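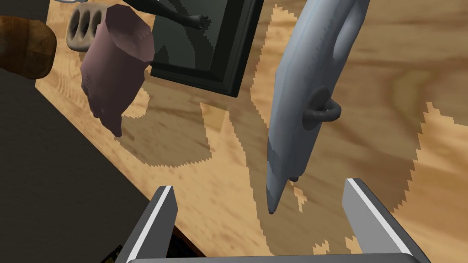 Morenike Okafor had a robot picked out before she had a budget, and she'll tell you that was half the fun. Her team at Grestellow wanted help with sorting and putting away small parts, and she spent most of April trying every setup in simulation first. It's a great way to shop! You can swap a gripper in an afternoon and nothing gets billed.

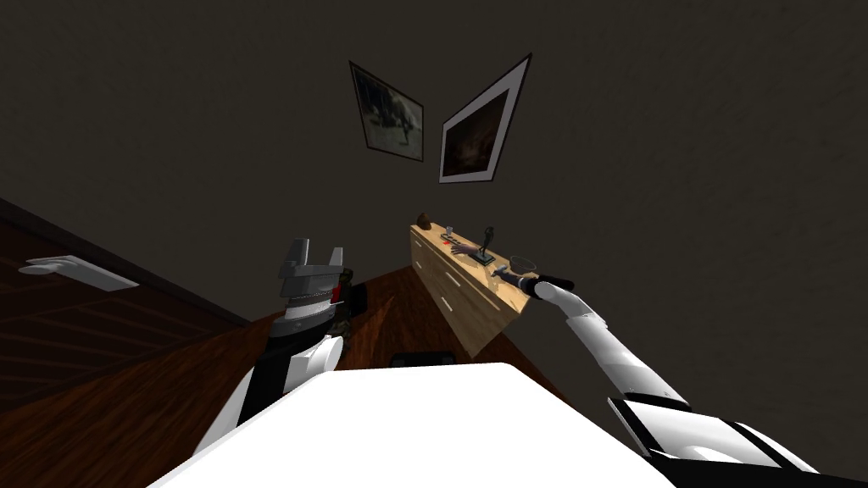

PLANNING THE BUY

The big question was one arm or two. Two arms can reach for different things, but they also double the service line, and Okafor's first spreadsheet left that out completely. Mounir Zerouali at Cleronwood caught it. He had her set aside 50 hours for setup and $2391 for spare fingers, cables and training, all before the robot itself. 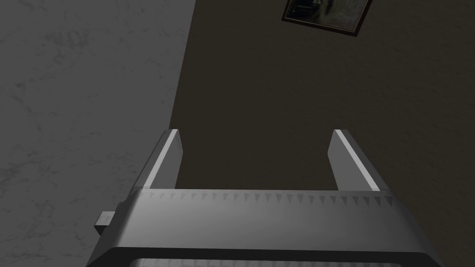

Grippers are where Zerouali gets really excited. He wants buyers to look hard at the part that does the touching, and to price it separately from the arm. On a parallel gripper with flat, blunt-tipped fingers like these, he starts with how wide the jaws open and then asks what a replacement pair costs. Okafor sent that question to 8 suppliers. The quotes are still coming in, and she reads them over lunch.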